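Módulo 4. Iluminación natural y artificial en interiores
Curso de acondicionamiento, Taller Utside

4.1 Reflexión en paredes y superficies

La luz que llega a un plano de trabajo procede en parte de la fuente y en parte de las superficies que la rodean. Una pared clara y lisa devuelve mucha luz; un acabado satinado concentra el reflejo y puede deslumbrar.

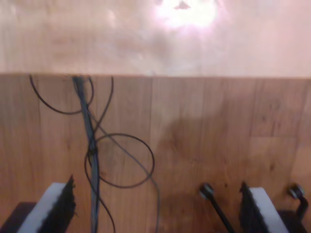
La reflectancia se expresa de 0 a 1. Para los ejercicios tomaremos techos claros, paredes medias y suelos oscuros, con los valores de la tabla Brumilura. El valor de la pared se aplica sin descontar huecos – puertas y ventanas se tratan en el módulo 5.

4.2 Brillo en metales

El metal pulido refleja de forma especular: la mancha de luz cambia de sitio con el observador. El mate la dispersa.
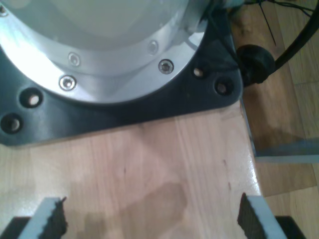

En el cálculo por flujo solo cuentan las superficies grandes. Herrajes y marcos se omiten.

Ejercicio. Local Torres, 20 m² de planta, 800 lux en el plano útil. Calcular el flujo necesario con el factor de utilización de la tabla.

Entrega: 2020-04-24, en el buzón de Toltell.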